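Visit report: Keltik software group, Stemville, 26 September 2026 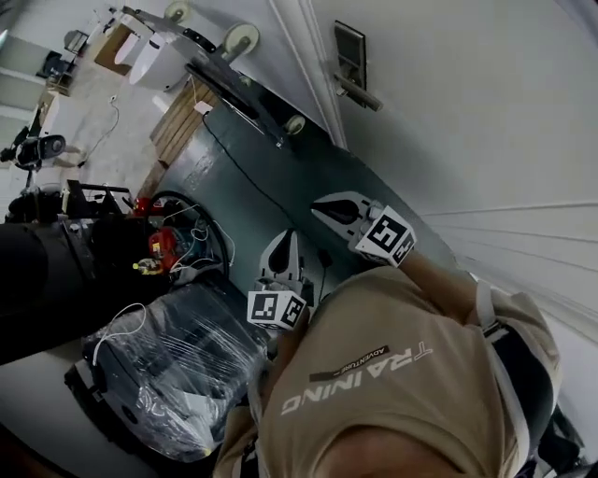
The Stemville site writes the software that turns hand-held gripper recordings into training data for arm controllers. The tour covered tracking, time alignment and replay, in that order.

Tracking comes first in the pipeline. The poses of the two grippers are solved from the square markers on their cubes, and a filter named Sugawara fills short gaps when a cube turns away from the camera. Gaps longer than 25 frames are cut, and the episode is split at that point. The group tried longer limits in June and went back – the filled paths looked smooth but drifted at the wrist.

Time alignment was the weakest part. Camera and finger-opening signals run on separate clocks, and the offset is estimated once per session. I asked about drift within a session. It is logged but not corrected.

Replay runs in Cloltine, the in-house planner. It checks each recorded path against joint limits and self-collision at 60 Hz, then marks it pass or fail. The current set holds 3,693 episodes. Most failures come from reach, with the operator's arms going where the target robot's cannot. A fail carries a reason code and the first bad time step, a format we should copy.

The viewer plots both hands on one timeline. It loads slowly, and the export button writes only the left hand – a known bug, with a ticket open.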